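About Jindov Gripper Lab

Jindov is a small testing office for robot grippers, arms, cameras and controllers. We are nine people. We do not build robots and we do not sell them. Companies send us their equipment, or ask us which equipment they should buy, and we try it for them and write down what we found.

The company started as a side job inside Alliris, a packaging firm, where two of us had to choose a gripper for a new line. We read 86 product sheets and after this we still could not choose. The numbers for grip force were measured in different ways, and the opening width was sometimes with the finger pads and sometimes without. So we borrowed four models and tested them ourselves. Other firms heard about it and asked for the same report.

Today our normal comparison has 400 grasps for each gripper, with the same set of objects and the same order. We note every drop, every slip and every time the operator had to try again. For hand-held grippers two operators do the full set on different days, as one person gets used to a tool and the other one maybe never does. We look at the weight in the hand, the tracking of the markers, the wear of the pads and how tired the wrist is after one hour.

Our longest project until now is Kellach, a comparison of hand-held grippers used in pairs. It began in August and the first part of the report has 57 pages. The second part will be about cameras worn on the head and on the chest, and how much of the two hands they keep in view when the operator bends forward.

We take no money from a manufacturer for a better place in the table. If a client does not like the result, we repeat the test one time, with the client in the room if they wish.

Visits are possible on Friday afternoon at our office on Londoño Street. Please write to us before you come and tell us which equipment you would like to try.
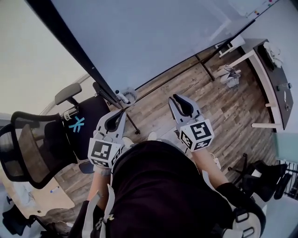
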